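The Lid

The storage unit in Seltdale was on the second floor, at the end of a hall lit by a timer switch. Aicha Belkadi had rented it for nine months, which was five months longer than she had meant to. The number on the door was 151. She had written it on her hand the first time and had never needed to again.

She had come to get the winter blankets. Her mother had called on Sunday to say the apartment was cold and that the blankets were in the big tub, the clear one, the one from the house in Tetberg. Aicha said she knew which one. Her mother described it anyway.

The unit was packed to the door. She took out two chairs and the floor lamp and stood them in the hall. Then the boxes of dishes, which she carried one at a time with her arms underneath, because the tape on the bottoms had gone dry. Every few minutes the light went off and she walked back down the hall to turn it on.

The tub was against the back wall with a suitcase on top of it. She moved the suitcase. Under it was a bath towel, and under the towel were the blankets. There was no lid.

She looked behind the tub. She looked under the shelf and between the bed slats, where a flat thing might have slid. She found the shower rod, a tray, and a framed print of the old mill at Flondar with 1860 painted on the gable. She did not find the lid.

The blankets on top had a gray line of dust where the towel hadn't reached. She shook one out in the hall and sneezed. She put it back, folded it again, and carried the open tub down to the car with her chin on the pile to hold it in place.

In the car she called her mother.

"It doesn't have a lid," she said.

"It has a lid. I bought it with a lid."

"It isn't here."

"Then it's at your brother's."

Her brother said it was not at his place. He had a lid, he said, but it was green and went to something else. He asked if she wanted that one. She said no, and then she said what size was it, and he went to measure it and forgot to call her back.

She drove to Kaczorowski, the hardware store on the county road, and asked if they sold lids. The man at the counter said they sold tubs. She asked if they sold lids without tubs. He thought about it. He said people came in for that more than you would expect, and that he had once asked the supplier, and the supplier said no. A tub with a lid was 40 dollars. She bought a roll of packing tape and a trash bag, and in the parking lot she pulled the bag over the top of the tub and taped it all the way around.

Her mother was waiting downstairs when she got there. She looked at the trash bag for a while.

"That's no good," she said. "They can't breathe, and they'll still get dusty."

"It can't be both."

"It can be both."

They took the tub up in the elevator. Her mother cut the tape with the kitchen scissors and put two blankets on her own bed and one on the couch. The rest went back in. She smoothed the top one flat and ran her finger around the rim of the tub, where the lid used to press down. She told Aicha that you had to do the corners first, then the long sides. Aicha's father had always started with the long sides, and then the corners popped up and he would put a dictionary on it.

"I remember the dictionary," Aicha said.

"We don't have that either."

They ate soup. Afterward Aicha went through the hall closet, since she was there. She found a yoga mat, three umbrellas, and a bag of other bags. She went through the space under the sink. Her mother dried the bowls and told her to leave it alone, and then told her to look on top of the refrigerator.

It was getting dark when she drove home. She thought about the day they had emptied the house, all those flat things leaning against the wall by the front door: the ironing board, the card table, the mirror in its quilt. The lid would have been there. Somebody would have picked it up to make room and carried it with them, looking for the thing it belonged to.

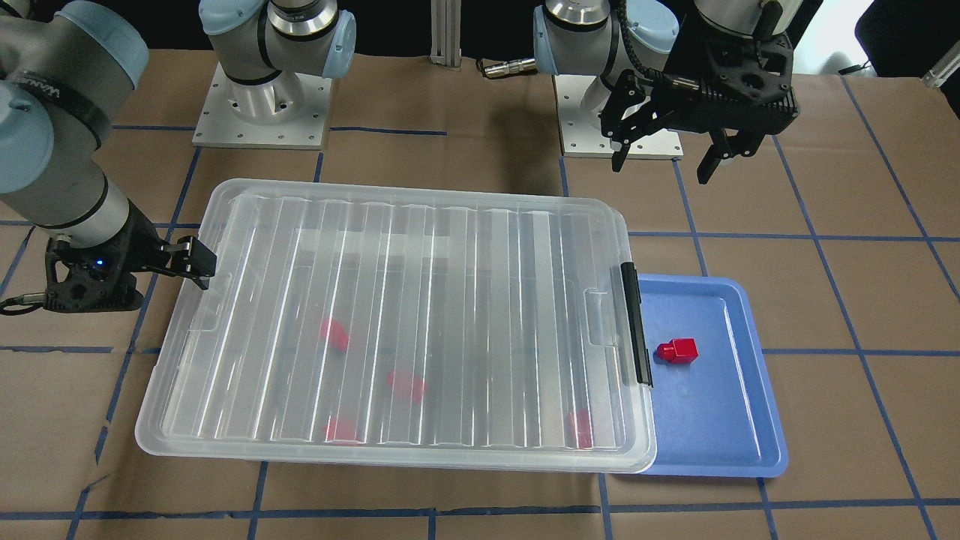 Try the bed, her brother wrote that night. Under the mattress, flat, that was where he'd have put it if he wanted it not to crack. He had also measured the green one and it was too short.

She read it standing in the kitchen with her coat on. The bed in the unit was in pieces, but the mattress was on its side behind the wardrobe, in its cover, and she hadn't looked inside the cover. She took the key to 151 off the hook and put it in her bag for the morning.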